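Horkton Certificate in Early Years Support
Unit 5 handout: Setting out small solids
Updated August 6, 2018

What you need for this session
One table per pair, the block tub from the trolley, one round plate per pair, this handout and a pencil. Read the part on naming before you come. The reading from the Prullomeo workbook is still chapter 3.

1. The table

The low tables in the practice room are 540 mm high and 1,000 mm long. That suits most four- and five-year-olds sitting on the small chairs. Adults should kneel or sit on a stool at the corner. Don't lean over the child's work from behind.

Wipe the table down before you start and take everything off it that isn't part of the activity. Pencil cases, hats and water bottles go on the bench by the window. Children at this stage will use whatever is within reach, and a drink bottle lid will end up sorted with the cylinders.

A plain pale surface is best for colour work. If your centre has patterned or dark tabletops, put down a sheet of white card. Tape the corners.

2. The pieces

For this unit we only use a few kinds of piece at a time. Start with a cube, a rectangular block and a short cylinder. Keep the colours well apart: red, yellow and blue are fine. Once a child can sort those by shape and by colour, bring in two pieces that share a colour but not a shape, then two that share a shape but not a colour.

Foam pieces are quiet and don't hurt when thrown. They mark easily and get dents from fingernails and teeth. Hard pieces last longer and have crisper edges for a child to feel. Mixed tubs are common and do no harm, but a child may sort by feel when you have asked for colour. Record it as a correct sort by a different rule.

Count the tub at the end. The full practice-room set is 1,143 pieces and it is checked once a term, in May for first-semester groups. Any piece that is split or has a bit missing goes in the envelope on the trolley, not back in the tub.

3. Inside and outside

The plate gives you a boundary. A raised rim is better than a flat mat, as the child can run a finger around it and feel where inside stops. Put the plate nearest the child and the loose pieces beyond it.

Begin with one piece inside. Ask where it is. Accept "in there", then say the full sentence back: "Yes, the red cube is inside the plate." Move on to "outside", "beside", "in front of" and "behind", in that order. Leave "between" until last. It needs three pieces and many children will not have it before school.

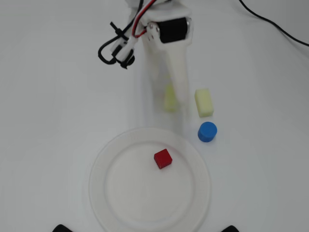
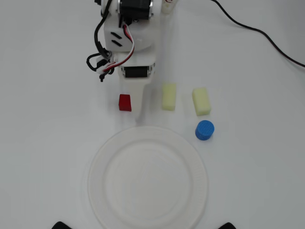
Figure 2. Small solids set out on a pale tabletop. First picture: red cube inside the round plate, blue cylinder and upright yellow block outside it. Second picture: red cube on the table, two pale yellow blocks.

Questions for pairs, using Figure 2. Write short answers, we will go through them on the board.

a) What position words could you use for the red cube in the first picture that would not work in the second?
b) You ask a child to "pass me the yellow one" from the second layout. What is the problem with the instruction? Rewrite it.
c) Which layout would you use to introduce the word "same"? What would you say first?

4. Naming

Use the same name every time. The Paulauskas notes in your folder use "cuboid"; the Prullomeo workbook uses "rectangular block". We use "block" with children and "rectangular prism" in written assignments. A short cylinder may be called a puck, a button or a biscuit by the child. Repeat the child's word once, then give yours.

Do not call a cube a square. Say "the cube has square faces" and let the child touch one. If they say square, carry on and use the right word in your next sentence.

Upright and lying down are worth teaching at the same time. Stand a block on its end, then lay it flat, and ask if it is still the same block. A fair number of younger children will say no. Note the answer with the child's age in months and don't argue the point.

5. Packing away

Ask for the pieces by kind: all the blocks, then all the cubes, then the cylinders. The plate goes last, empty, upside down on top of the tub. Dakimeck tubs have a clip lid that pinches, so an adult does the lid.

Foam pieces can be washed in warm water with a little dish soap. Squeeze them out and leave them on a tea towel overnight. Don't put them back in a closed tub while damp.

6. For next time

Run the inside and outside activity once with a child aged three to five and write it up. Up to 500 words, plus a pencil sketch of your layout at the start and at the finish. Label each piece on the sketch with its colour and shape. Use the child's age only, no names.

Bring the write-up on paper. Anyone without a placement yet can work with another student and mark it "adult trial" at the top of the page.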